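Every August the flat-pack people promise us a simpler life. The latest is Jindgate, whose folding closet costs less than a decent pair of shoes and is supposed to last for years. I have my doubts. I've bought two of these things, and both were leaning by spring.

The company says it tested the joints through 1,000 folds. Fine. Who folds a closet 1,000 times? Mine gets put up once and loaded with winter coats, and I'd like to hear how it does with those. 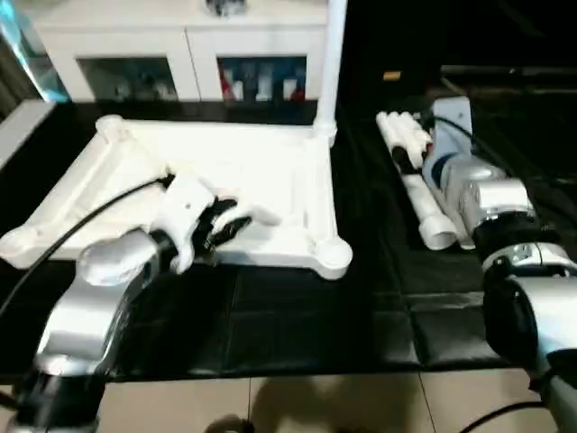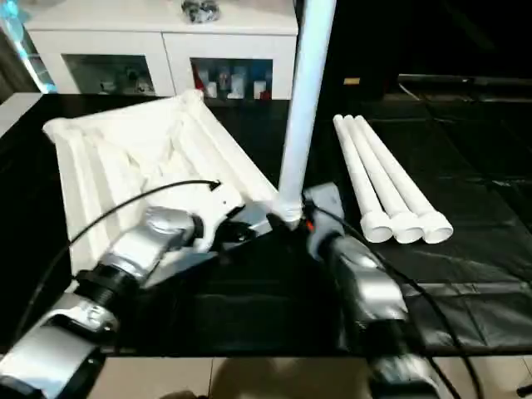

White frames on a dark tabletop, with a robot arm on either side.

Then there's the price of cheap. My town, Branota, picked up 3,935 pieces of dumped furniture last year, and we all paid for the trucks. No store puts that on the tag. A used oak dresser costs more up front and weighs as much as a pony, and I'd still take it. You can glue oak. Try gluing a snapped plastic elbow and let me know how long it holds.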